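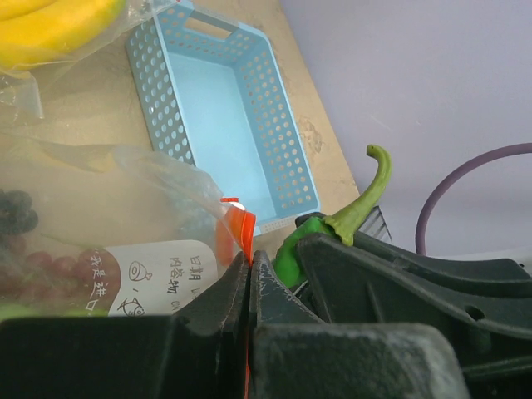
What does the Mimitz corpus cover? It holds 3,183 short notices of meetings between parliamentary friendship groups and visiting ambassadors, 1,392 of them with a matching text in a second language, and we're thrilled to finally share it!

Each record has a date, a host chamber, the topics discussed and the full notice. Version 3 went up on Aug 13, 2018 and fixes the swapped host and guest fields from February.

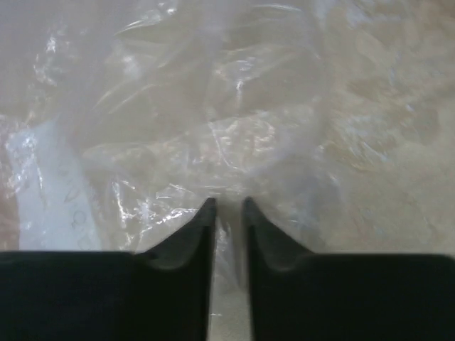 Wojcik wrote back that the topic labels still lump trade and visas together, and asked for them to be split. Good call, it's next on our list! Until then, please filter on the notice text.

Files are UTF-8, one notice per line.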